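# How a Robot Team Tests Hands and Cameras

A robot that works in a home needs two things to pick up a pillow. It needs a hand that can grip, and it needs cameras that show where the hand is. This page explains how two engineers, Ívar Blöndal and Marwan Qudah, compare them. Their robot project is called Kilska.
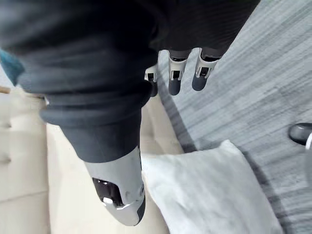
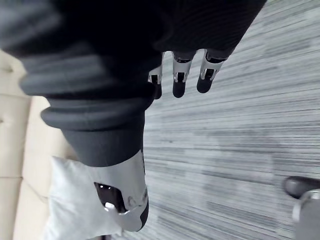
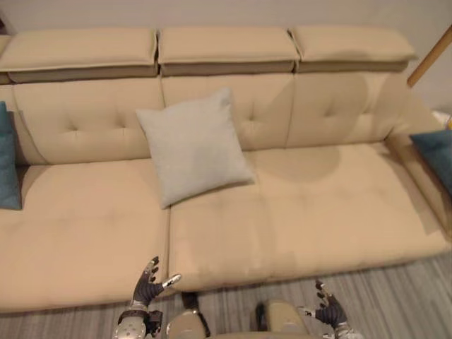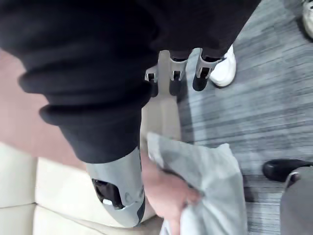
*Third picture: the view from head height. The other three: views from a small camera on the robot. All four show part of a beige or cream-colored seat.*

## Two kinds of view

A head camera looks from high up. It can show a whole sofa, the cushions and both hands at the same time. Small things look small from there, and an arm can block the view.

A small camera near the hand sees less of the room. It shows fingers up close – and sometimes a lot of sleeve. Cloth covers the arm joints, but if it hangs too low it hides the fingers. The testers write down how much of each finger can be seen.

## Why soft things are hard

A wooden block keeps its shape. A pillow does not. When fingers press on it, it bends, and the edge moves to a new place. A thin cloth is harder still, because it can fold in many ways.

## How a test works

1. Choose one object, such as a pillow.
2. Put it in the same starting place each time.
3. Run 60 tries with the first hand.
4. Change the hand and run 60 more.
5. Compare the two lists.

A try counts as a pass if the robot holds the object for 23 seconds. If it drops sooner, the try is a fail. Only one part is changed at a time. If the hand and the camera were both changed, the testers would not know which one made the difference.

The team's full list for Kilska has 1,934 tries in it. Blöndal checks the hand results and Qudah checks the camera results.

## Words to know

**Gripper:** the part of a robot that holds things. It may have fingers or just two flat pads.

**Joint:** a place where a robot part bends.

**Controller:** the computer that tells each joint how far to move.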